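Clirnbridge Flooring Terms
A bilingual word list for stone, tile and wood floors

Version 1.2, released 30 March 2025
Maintained by Kenza Zaki and Reda Kabbaj

Overview

Clirnbridge is a list of 1,851 terms used by people who sell, lay and repair floors. Each term is given in American English and in French, with a short definition in English. The list began as a shared spreadsheet at Rundimier, a small translation office, where the same supplier catalogs kept coming in with the same words translated three different ways.

The list covers natural stone, ceramic tile, solid and engineered wood, grout, adhesives and trim. It does not cover carpet, poured resin or outdoor paving. A few paving words are in there anyway, mostly under "edge" and "joint", where the trade uses one word for both.

Files

terms.csv - one row per term
examples.csv - 3,618 short example sentences, linked to terms by term_id
sources.txt - the catalogs and manuals we worked from
changes.txt - what changed in each version

All files are UTF-8 with commas as separators. Text fields are quoted. Open them with an import dialog if your spreadsheet program tends to break accents.

Columns in terms.csv

term_id: a number that never changes, even if the term is corrected
en: the English term, singular, lower case
fr: the French term, singular, with gender in a separate column
fr_gender: m, f or blank
domain: one of 19 labels, such as stone, grout or finish
definition: one or two sentences
status: checked, draft or disputed
note: free text, often empty

Rows marked disputed are ones where Anayeli Cuautle and Kenza read the sources differently. There are 26 of them. Both readings are in the note column, with the preferred one first. "Honed" is the one we get the most mail about. Our entry gives it as a smooth finish with little or no shine, and some sellers use it for anything short of a mirror polish.

How the terms were chosen

We took words that appeared in at least two sources and dropped general building words like "wall" or "nail". Product names were removed. Zihan Shen went through the stone section line by line and split several entries that had been merged too early, among them vein, fissure and crack. A vein is part of the pattern of the stone. A fissure is a natural line of separation in it. A crack is damage. Catalogs mix up the last two all the time.

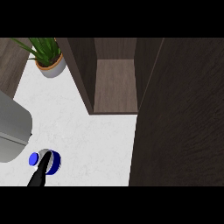
The finish terms were handled the same way, with polished, honed, brushed and tumbled each given a separate row. Wood finishes have their own label (finish-wood), so a search for "brushed" returns two results. Please keep them apart if you merge this list into your own.

Known problems

Regional French is thin. Most of our sources were written for readers in France, and the Canadian terms added in December are still drafts.
Plurals are not listed.
Some definitions of adhesives are too close to each other to be useful. Áine Ó Dálaigh is rewriting them.
The old Davon import left double spaces in the note column. They are harmless, but a strict text match will miss those rows.

Use and credit

You may use, copy and change the list for any purpose, paid or unpaid. Please name Clirnbridge and the version number. The definitions are working notes for translators and should not be used as a building standard.

Corrections

Send the term_id, the change you want and where you saw the word used. Reda reads corrections for tile and wood, Kenza the rest. Accepted changes go into the next version and are listed in changes.txt under the sender's name, unless you ask us to leave it out.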